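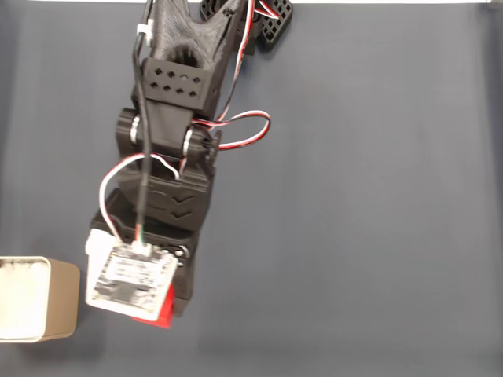 Walk-through checklist for the Ekdale open day, tabletop arm station, 5/22/21. I did this one slowly, with a cup of tea going cold on the windowsill, and I have put down more remarks than the form has room for, so please bear with me. The arm was set up with its red block and the open tin to the left of it, the one with the fluffy white filling, and I left both in place while I worked through the items. Where I write OK, I mean I looked at it myself. Where I write OPEN, somebody still has to do something before the doors are unlocked.

1. Table steady, no rocking when leaned on - OK
I leaned on all four corners, and then leaned again with a bit more feeling, the way a tired parent will. A few smudges on the top. A wipe in the morning would be kind.

2. Visitor line taped on floor - OPEN
The tape we put down in February has lifted at both ends and somebody is going to catch a toe on it. Please pull it up completely and start fresh instead of patching.

3. Cables clear of moving parts - OK, with a comment
The black cable is clipped up on the shell and I have no complaint about it. The red, black and white wires make a wide loop out beside the elbow, and small fingers do love a loop. Watch that side during the demonstration, and if you have time, add a tie that still leaves enough slack for the joint to bend all the way.

4. Connector at the board pushed home - OK
Checked with the power off. Please check it again after the arm has been carried anywhere, even just across the room.

5. Printed parts free of cracks - OK
I went over the elbow and the wrist housing with a flashlight and a fingernail. The spare wrist from Nyitrai is in the drawer with its screws in a bag, should we need it.

6. Stop button within reach of the presenter - OPEN
It works, and I pressed it more often than I needed to, but it was sitting behind the laptop. Move it to the front left, and let every presenter press it once before the first group comes in.

7. Speed setting - OK
Set to the slow Veten profile. I know it looks a little sleepy from the back row! Leave it there anyway, as the children get a much better look at what the gripper is doing.

8. Move counter - OK
Reads 2,297. The Tradiden service card in the binder asks for a joint check at 3,000, so we have plenty in hand for one afternoon. Write down the closing number on the same card, please, and in pen.

9. Loose items for the demonstration
Keep the tin and the block on the table and everything else in the box underneath. If the filling gets pulled out onto the table, stop the arm first and then tidy. - OK

10. Room and crowd - OPEN
We have 238 names on the list and this is the smallest of the rooms. I would like groups of up to 12 at the table, with the others waiting in the hallway, and one person at the door who is not also trying to present. The sign for the hallway has not been printed yet.

11. Extinguisher and exit - OK
Tag in date, exit door opens freely, coat rack moved away from it.

Three items open, then, all small. I will come by an hour before opening to sign them off, and whoever has the key to the tape cupboard, please leave it at the front desk for me.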